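Grendley Table Objects: notes for anyone using the folder

README, last tidied in November

Hello, and thank you for looking in here before opening everything else. Grendley is a small collection about ordinary things on a white table: what they are, how they are laid down, how they are picked up and passed along, and where they end up. I have tried to write this the way I would explain it to somebody sitting beside me, so it wanders a little. If you only want the folder layout, it comes near the end.

The things themselves are the sort you would find in a drawer at home or at the back of an office cupboard. We chose them for their shapes more than anything else, and we were rather fond of long, thin, dark ones, as they show up so nicely against a pale top and yet are surprisingly awkward to name. The black tube is a good case. In our lists it is simply "tube, black", and it goes under long things whichever way it happens to be lying.

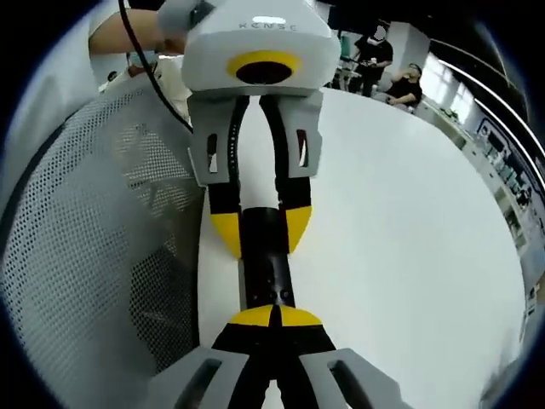 Words and folder-keeping: Dilruba Majumder
Table and object lists: Toshio Yoshida

A tube can be held at both ends at once, and when it is, please write it down as one object with two holds. Early on we had people entering it twice, once for each end, and Toshio spent a whole afternoon putting the lists straight again (he was very patient, but I would rather not ask him a second time!). The small dark holes in the side are worth a word in the notes column if you can see them. Please don't guess at what they are for.

About the table. It is large, white and smooth, and we left it plain on purpose, with no mat or cloth. Small specks do turn up on it now and then, and we decided early on to leave them be and not to list them as objects. If a speck bothers you, mention it in the notes and carry on. The light changes as well, with the windows and their blinds, so a black thing at 3 in the afternoon can look quite a different black from the same thing in the morning. Please go by shape first and colour second.

Remote controls deserve their own paragraph, as they caused more letters back and forth than anything else in the collection. A remote is filed under "remote", never under "long things", even though it is plainly long. Say which way it lies: along the table, across it, or slantwise.

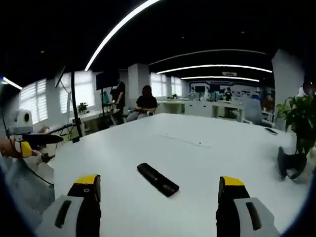

Slantwise is the one people forget, and they put "along" because it feels near enough. It really isn't, and I would be so grateful if you would take the extra moment. If the buttons are too faint to make out, write "buttons faint" and leave it there. We don't record makes or models for remotes at all.

What is in the folder

objects.txt: one line for each thing, with its plain name
positions.txt: how each thing lies, in the words given above
notes.txt: 1744 lines of remarks, some of them very chatty
old: the lists from before the tube was sorted out, kept for comparison

The plain names came from a list we first made for Ovulard, so a few of them may look a bit old-fashioned. Corrections are welcome. Send them to Dilruba, with the line number, and please keep each one separate.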